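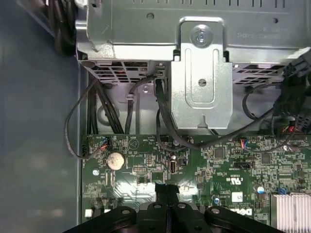
Inside a desktop computer, with the drive cage and its screwed-down bracket.

Flurkex Opens Its Doors, and Most of Them Stay Shut

September 9, 2023

I went to the Flurkex open day in Benuvberg with one question, and I came home with a tote bag. The question was how a celebrity news company decides that a star is sorry. If you read this stuff at all, and I do, you know the Flurkex house style. An actor says something dumb on a podcast, and by dinnertime there's a headline saying they have "broken their silence" with a "heartfelt" statement. I wanted to know who picks the word heartfelt.

The company publishes two things most people have heard of. Usport covers athletes when they're off the field, so weddings, breakups, boats and the occasional court date. Pal is the app, which sends alerts about whichever famous people you tell it to follow. I've had Pal on my phone for a year and it has told me about the same engagement three times.

Tickets were free but you had to book, and the confirmation email said the day would be "a totally transparent look behind the curtain." It also said no recording in the newsroom, no approaching staff at their desks and no questions about stories involving lawyers. I read that twice in the parking lot.

The lobby

You come in past a wall of magazine covers from when there was a print edition. I liked the wall. The old covers are garish and a bit mean, and they have a kind of confidence the website lost somewhere along the way. A guide in a Usport fleece told us the company had always "put kindness first." He was standing next to a cover that asked WHO ATE ALL THE WEDDING CAKE? in yellow letters, with a circle drawn on a woman's stomach.

A man in our group pointed at it. The guide said that times had changed and that the covers were there "as history." Fine, but there was no sign saying so, and the same cover was for sale in the shop on a mug.

We got our badges and were put in groups by color. Mine was green. Green went to the newsroom first, which I was told was lucky.

The newsroom

It's on the second floor, and you see it through glass. That was a letdown. I'd pictured walking between the desks, and what you get is a carpeted hallway with a window along it, the way you'd look in on newborns. People were typing. A big screen on the far wall showed which stories were being read, with the numbers going up and down. The top one was a singer's haircut.

The guide read some figures off a card. Flurkex put out 1,337 stories last month across both brands, he said, and every one was "checked by a human." I asked what checked meant. He said read. I asked if it meant somebody called the celebrity's people for a reply, and he said that would depend on the story. I asked how often it happened and he said we could bring that up in the panel.

I don't want to beat up on the guide. He was pleasant, and he had the card he'd been given. Still, there's a gap between checking that a sentence has a verb in it and checking that the thing happened, and the tour walked right over it.

What I did learn in the hallway, from a trainee who was holding the door, is that the apology stories have a template. She didn't seem to think this was a secret. The name goes in, the thing they said goes in, the platform where they posted goes in, and there's a menu for the mood. I asked what was on the menu. She remembered heartfelt, candid, emotional and defiant. I asked what happens if somebody's apology is just sort of okay. She laughed and said they'd probably go with candid.

So there was my answer, given away for free next to a fire door. It was the best minute of the day and it wasn't on the schedule.

The red carpet room

After that came what the leaflet called The Experience. It's a room with a strip of red carpet, a printed backdrop and a set of lights that flash when you step on a mat. Staff called out "Over here!" and "Who are you wearing?" as each of us went through. A lot of people loved it, and I'm not going to pretend I was above it, because I did go through, and I did stop and turn. I was wearing a rain jacket.

But the room is selling a version of the job in which the famous person has shown up on purpose, dressed for it, and wants to be asked. Most of what Usport runs is people coming out of gyms and airports. There was no room where you step on a mat and somebody yells a question about your divorce while you're trying to find your car. I put that on the comment card.

You can buy your picture for $7. The line was long.

The Pal demo

Pal got its own floor, a lot of beanbags and a presenter who'd clearly done the talk before. The claim is that the app "knows what you care about before you do." For the demo he asked the crowd for a name, and somebody shouted a soccer player who retired when I was in high school. The app thought about it and offered us a story on a different man with the same last name, who sells real estate.

He was quick about moving on. The next name came from a colleague of his in the front row, and that one worked beautifully.

There are 512 people on what Pal calls its Core list, and those are the ones whose alerts go out automatically. If you're on it, anything you post in public can become a push notification. I asked whether you can ask to come off. The presenter said nobody had ever wanted to, which got a laugh from the staff side of the room. I then asked if the people on it know they're on it. He said the list was based on public interest. I've thought about that sentence a good deal on the way home and I still can't find an answer inside it.

I will say the app is fast, and the new settings page is better than the old one. You can finally turn off engagements.

The panel

The main event was a panel in the cafeteria called "Getting It Right When They Get It Wrong." Neelam Sachdeva, who runs standards for both brands, was on one side. On the other was Etenesh Alemneh, who used to be a publicist and now teaches a night class on public statements. I'd expected a love-in and it was a bit better than that.

Sachdeva is good on her feet. She said Flurkex has a rule that corrections go at the top of a story and stay there, and that she'd fought for it. I believe her. I also looked up three stories on my phone while she talked, all of which I knew had been fixed, and one had its correction at the top. The second had it at the bottom under the ads. The third had no note at all, and the wrong city had simply turned into the right one.

Alemneh said the thing I'd been waiting for somebody to say. "Half the apologies you print weren't written to the people who got hurt," she told Sachdeva. "They were written to you. We knew what line you'd pull, so we put it second." She said she used to keep the first sentence dull on purpose, since editors skip it, and save the quotable part for right after.

Sachdeva said readers are smart and can tell. Alemneh said the read time on an apology story at her old firm's favorite outlets was so short that readers couldn't have gotten past the headline. Neither of them offered a source for any of that, so put it down as two people with opinions.

There was time for four questions. Mine was whether the mood menu should exist. Sachdeva said she wouldn't call it a menu. She said writers get "suggested descriptors" and are free to change them. I asked how often they do. She said she'd find out and get back to me, and she did take my email address, written on the back of her own name card. I'll add a line if I hear anything. I'm not holding my breath, but she didn't have to take it.

Someone behind me asked why the site runs so many stories about what women weigh. The moderator said we were out of time.

Practical stuff

Parking is $10 and the lot fills early. The coffee in the cafeteria is decent, the sandwiches aren't. The elevator to the Pal floor is slow and the stairs are steep, so leave extra time if you need the elevator. Kids under 12 get a separate tour that, from what I could see, is mainly the red carpet room again.

The building holds 96 visitors per session and mine felt full. Blue group didn't make it to the newsroom window at all because green (us) took too long, and I think that's partly on me and my questions. Sorry, blue.

The next open day is in October. They're promising a session on how photos get picked, and I'd go back for that if they let the people who do the picking talk. If it's the card again, I'd skip it and read the corrections page, which is linked in very small type at the foot of the Usport home page, next to the cookie settings.

The tote bag says KEEP IT REAL. The strap came off at the bus station.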